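Descaling and general care of small kettles, irons and coffee makers

Most hard water problems in small appliances come from leaving scale too long. A thin film dissolves in a few minutes. A thick crust has to be treated several times, and flakes of it will block a spout filter or a steam port on the way out.

## Mixing the solution

Citric acid powder is the cheapest option and leaves no smell. White vinegar works, but it takes longer and the odor stays in plastic parts for days.

- Light scale: one level tablespoon of citric acid in 500 ml of warm water.
- Heavy scale: two tablespoons in the same amount, used twice.
- Vinegar: one part vinegar to one part water.

Add powder to water, never to a hot dry element. Do not combine either acid with bleach or any cleaner that contains it. The Cumen descaling sachets are citric acid with a dye added; one sachet equals the light mix.

## Kettles

Fill to cover the scale line, bring just short of a boil, switch off and leave for 20 minutes. Boiling the mix hard makes it foam, and a full kettle will spit through the lid. Pour out, wipe the inside with a soft cloth, then boil and discard two changes of plain water.

The spout filter lifts out on most models. Soak it in a cup of the same solution and brush it from the inside face outward. On the older Bralska kettles the filter is held by a small tab on the left and will snap if pulled from the right.

## Drip coffee makers

Run half the tank through, switch off, wait half an hour, then run the rest. Follow with two full tanks of clean water. Take out any charcoal filter first - acid ruins it. If the flow is still slow, the blockage is usually in the spray head. Clear each hole with a wooden toothpick. A metal pin widens the holes and the water will then run down one side of the basket.

## Steam irons

Check the manual before putting any acid in an iron. Some have coated chambers, and the coating comes off in brown flakes. For these, use the self-clean setting with plain water only. The Fokaleo 3004 has no such setting; fill it, heat to maximum, unplug, and hold it level over a sink while rocking it gently front to back. Keep hands clear of the steam ports.

Residue on the soleplate comes off with a paste of baking soda and water on a damp cotton cloth, applied cold. Wipe the ports afterward with a cotton swab. 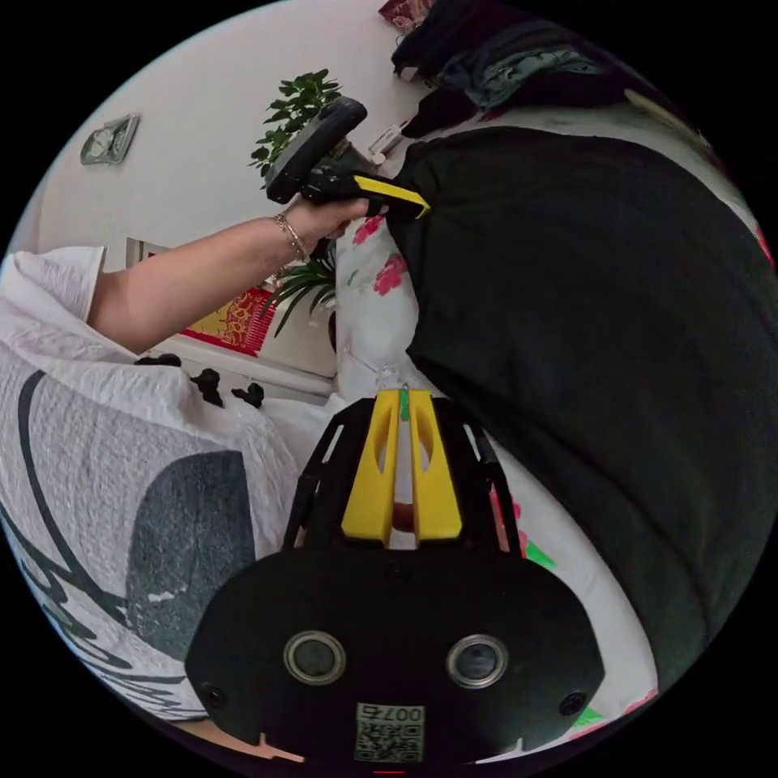

Store irons empty and upright. Water left in the tank is the main cause of brown spots on the first shirt of the next session, and it also feeds new scale while the iron sits.

## How often

With hard water, every 4 weeks for a kettle in daily use and every 6 for a coffee maker. With soft water, twice a year is enough. A jug filter stretches these intervals, provided the cartridge is changed on time.

Rubber seals should be rinsed after every treatment and checked for cracks. Replacement seals for the common sizes are sold by Bangash in mixed packs - measure the inside diameter of the old one before ordering.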